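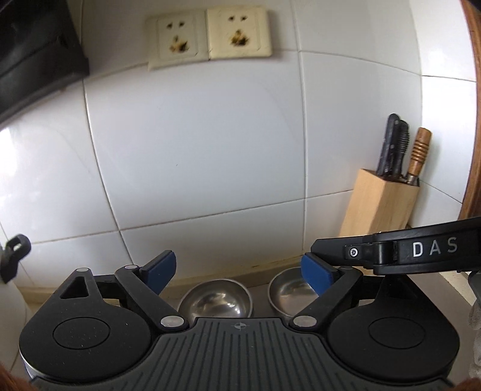 Two stainless steel bowls on the counter against the tiled wall.

Sena Osei has reorganized the kitchen in her Skenside apartment three times. The first two arrangements were sorted by type: bowls with bowls, plates with plates, pots in the low cabinet. The present one, in place since June, is sorted by reach.

"Type looks tidy in a cabinet," she says. "It has very little to do with cooking. I need a bowl and a knife in the same minute. I don't need two kinds of bowl in the same minute."

Osei works in stock layout for Ververidis, a wholesaler of restaurant supplies, and she applies the same rules at home. Items used daily stay between hip and shoulder height. Items used weekly may go above or below. Anything else leaves the kitchen.

Steel bowls are the daily item. She washes rice in them, salts vegetables in them and lets dough rest in them under a cloth. She prefers a rolled rim, which gives the fingers something to hold, but warns that water gets into the roll on cheaper ones and has to be shaken out before the bowls are put away.

"Nest them wet and they stick," she says. "You end up knocking them on the counter to get them apart."

Plates are handled differently. Hers are white porcelain with scalloped rims and pink flowers, and they go in one stack.

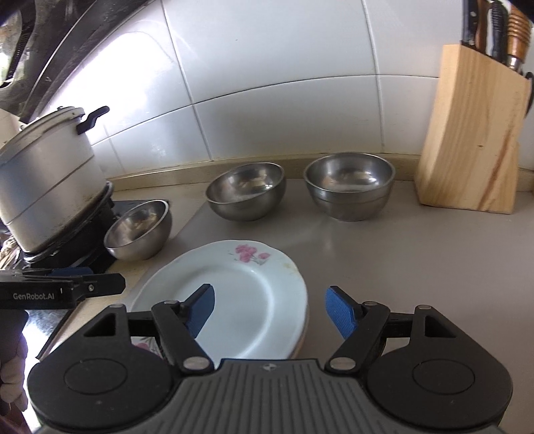 The stack never goes above 10. A scalloped rim takes its knocks on the high points, she explains, and the taller the pile, the more likely it is to be set down crooked. She lifts with both hands, thumbs on top, and checks each rim under the light before it goes back on the shelf. Brown marks on a rim come off with baking soda paste left on for 5 minutes. Scouring powder is ruled out, as it dulls the glaze and wears down the flowers.

The knife block stays against the wall, on the side away from the burners. Osei oils it twice a year. Her pressure cooker gets less attention. She replaces the gasket when it stiffens and leaves the scorch marks on the outside alone.

"Scorch on the outside is cosmetic," she says. "The valve is what I look at. I would sooner spend my time on the valve."

Her neighbor Sotiris Triantafyllou, who cooks for a family of five, takes the opposite view and polishes every pot to the base. They have argued the point — without result — for years.

Dry goods were the last thing she settled. 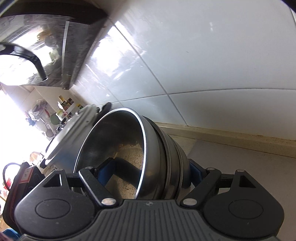
"Grain should be looked at before it gets wet," Osei says. "Tip the pot toward the light and let it slide. Husks and small stones show up at the edge of the pile. If you add the water first you lose that."

She keeps each lid with its pot, a rule she admits costs space. Lids stored in a separate rack take less room, but she found she was trying two or three before getting the right one. A lid with a loose knob is tightened the same day.

The joint where the counter meets the wall remains a problem. Grease and flour collect there, and a cloth passes over the top without reaching in. She uses an old toothbrush and dish soap, then dries the line with a paper towel folded to a point. She plans to scrape out the joint and reseal it, once she has decided where the bowls will go for the two days it takes to cure.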